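The arm stopped at 4:10 on Friday afternoon, and it stopped without an alarm, which was the part Lucyna Nowicki didn't like.

She had been running the kitchen routine for Fleltari since the morning. Pick up the yellow piece, move it, let go, start over. The log said cycle 237. The status line said READY, but when she sent the next command the arm stayed where it was.

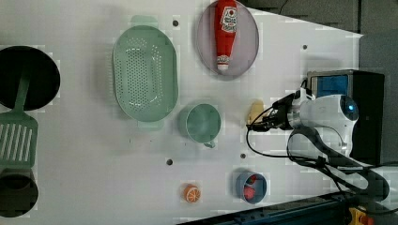 What do you do with an arm that says it's ready and won't move? You treat it as if it could move at any second, and you keep your hands off the table until the power is out.

Lucyna knew that. She had signed the sheet. She also knew the restart took 20 minutes and that Shadi Fakhoury wanted the numbers before he left. She stood there with her hand on the back of the chair.

Then she went and pressed the stop button. The log kept scrolling. She pressed it again, harder, and it still read READY.

She called Shadi over.

"It isn't seeing the button," she said.

He tried it himself, and went back through the day's recordings on her screen, looking for the last time anything had been normal.
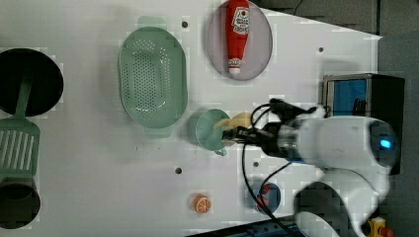
The stop had been tested in November, after the cabinet was moved. Ryszard Głowacki had done the test and written it up in one line. Since then a new controller had come from Sullex, and the line in the book hadn't changed. Lucyna read it twice. She pulled the main plug from the wall and the fans in the cabinet ran down.

They found it a little after five. The stop wire was in the terminal marked 134, as the old drawing said. On the new controller that terminal did nothing.

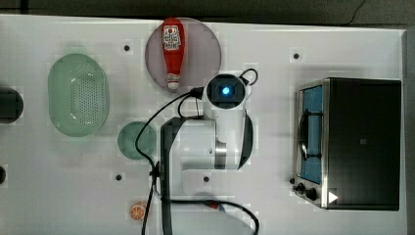 Ryszard, on the phone, said the drawing was right when he used it, and then was quiet for a while, and then asked if anyone had been near the table.

"No," Lucyna said. "I thought about it."

"But you didn't."

"No."

He said he would drive in.
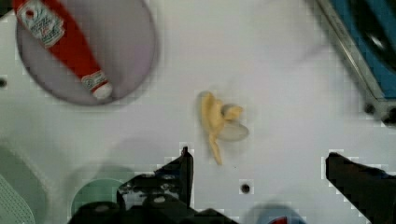 Shadi wrote the report while they waited. He left out the numbers he had wanted. Under "injuries" he typed none, and under "cause" he typed wiring, took it out, and typed that the stop had not been tested after the controller was changed - which took him longer.

Lucyna hung a tag on the plug and put her name on it. When Ryszard came up the stairs he had the new drawing under his coat, and the three of them started at terminal one.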